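Drivers and Sorters Wanted – Stutton Transfer Station

Posted 2026-05-12. Open until filled.

Plakon Hauling runs the curbside recycling and yard waste routes for the Town of Stutton and needs people before the summer load hits. Two kinds of jobs, details below. Please read the whole thing before calling, the office phone is busy enough.

ROUTE DRIVER (full time)
Rear-load and side-load trucks. 1,592 households on the recycling side, split over 8 routes. Start time is 5:30 a.m. at the yard, not at the first stop. CDL Class B with air brakes, clean record. You will get out of the cab a lot. Pays $28 an hour, overtime after 40. Winter routes run in snow – if you drove last February you know what that means.

SORTER / YARD HELPER (full or part time)
Working the line at the transfer station. Pulling bags, hoses, propane cylinders and whatever else people put in the blue cart. Standing all shift. Gloves, vest and eye protection supplied, bring your own steel toe boots. No experience needed, we train. Must be 18. Early or late shift, tell us wich one you want.

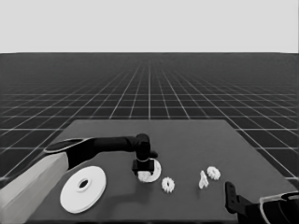 Both jobs: health plan after 60 days, paid holidays, one week vacation the first year and two after that. Drug test and physical before you start, we pay for both. Seasonal people can stay on if there's an opening in the fall. No promises on that.

Also looking for one part-time scale house clerk. Weighing in loads, taking payments, handing out the yard waste permits. Some computer work, the scale runs on Datuton software and you'll get a day of training on it. Good with numbers, polite with people who are mad about the tire fee. Saturdays required.

What we need from you:
Application form (scale house window or Town Hall front desk)
Copy of license
CDL and medical card if you're going for driver
Two work references with phone numbers that work

Drop it off at the scale house, 302 Hellström Road, during open hours. Mail is OK too, same address, put JOBS on the envelope. No emailed photos of forms please, we can't read them. If your paperwork is missing something we'll call once and then it goes in the pile.

Interviews are at the yard and take half an hour. Driver applicants do a short road test the same day so wear shoes you can drive in. Worked for us before? Apply anyway, same form, just write the years at the top.

Plakon Hauling is an equal opportunity employer. Need help with with the form, ask at the window.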